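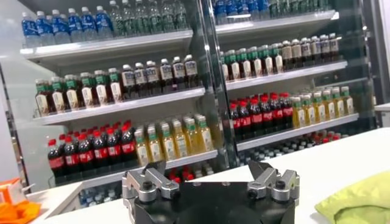
Figure 2.1. Wrist camera view with both fingers open. The counter and the stocked cooler fill the space behind them.

Chapter 2
What Did the Robot Learn?

By Hannelore Brinkmann
April
Reading time: 14 minutes

A paper reports that a two-armed robot folds T-shirts with a success rate of 100 percent. Before you believe it, or decide not to, you need to know how many shirts were folded, who put them on the table, and what the authors were willing to call a fold. Many papers answer the first question. Fewer answer the second, and the third is often buried in an appendix, if it appears at all.

This chapter is about learning from demonstration, the method in which a person guides a robot through a task many times and a model is trained to produce similar motions from camera input. The running case is Sesard, a cloth-folding policy trained on recordings from one room at the Vedlow lab. I picked it because it is an ordinary study. The authors were careful in the usual ways and careless in the usual ways, and you will meet both in your own work.

Sesard takes images from the head and from the wrists and puts out short sequences of arm and finger motions. Nothing in its design says what a shirt is. There is no model of a sleeve or a hem, and no step that finds the collar. The authors say the policy "understands garment structure." What they measured is that the final shape on the table matched a target shape, as scored by a person looking at it. Those are separate claims, and the second one does not get you to the first.
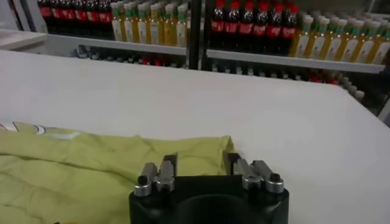
Consider what a wrist camera gives a model of this kind. When the hand is low over a table, cloth may take up only part of the view. The rest is tabletop, the robot's own fingers, and whatever stands on the far side of the room. All of it goes into the network. If the background stays in the same place through every recording, then the background is a very good guide to where the hand is. A row of bottles on a shelf doesn't wrinkle. Cloth does. A network trained to lower its error will use the steadier signal when it can, and no one has to intend this for it to happen.

The Vedlow authors had an answer ready. They argued that a model relying on the background would fail whenever the shirt was moved, and that theirs didn't fail. Look at how they moved it, though. The shirt was shifted by hand between trials, by the same people who had made the demonstrations, on the same table. People are bad at being random. They tend to put a shirt back where a shirt goes.
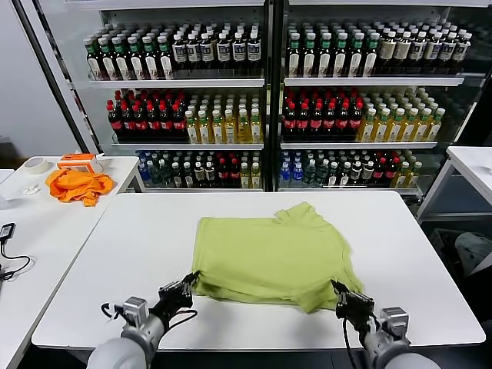
Maximiliano Carretero ran the obvious check. He kept the robot, the table, and the shirt, changed the view behind the table, and ran 28 trials. By the scoring rule in the original paper, 14 of them succeeded. That result has since been passed around as "the Carretero effect," a grand name for one afternoon of testing. It doesn't prove that Sesard was reading the shelves. New surroundings also change the light on the cloth, and his runs did nothing to separate the two causes. He says so himself, in a footnote that people who cite him seem to skip.

So we have a strong claim with a weak test behind it, and a strong objection with a weak test behind that. Most of the field sits about there. The useful question for a student is what a better test would have cost. Here the price was low: a plain sheet hung behind the table in half the trials, a list of shirt positions drawn up before the session, and a scorer who didn't know which condition was which. A Saturday would have covered it.

One more habit deserves suspicion. Papers like this one show the moments when the fingers have hold of something – a hem, a corner – and the reader's mind supplies the rest of the fold. A grasp is evidence of a grasp. It says nothing about the next motion, or about the trials left out of the figure.

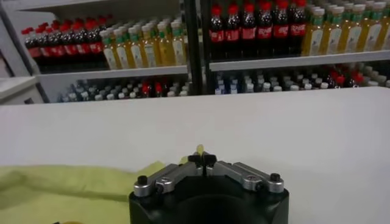
2.1 Counting Trials

We begin with the smallest unit of evidence, the single trial. Deciding when one starts is harder than it sounds. In the Hostent protocol, used in several of the studies in this chapter, a trial starts when the operator says it does. If the arm stalls in the first few seconds, the operator may reset and begin again, and the stalled attempt isn't recorded.

Read that rule twice. Then go back to any success rate reported under it and ask what number it was divided by. For the rest of this section, a trial starts when the policy is given control of the arms, and every start is counted, including the embarrassing ones.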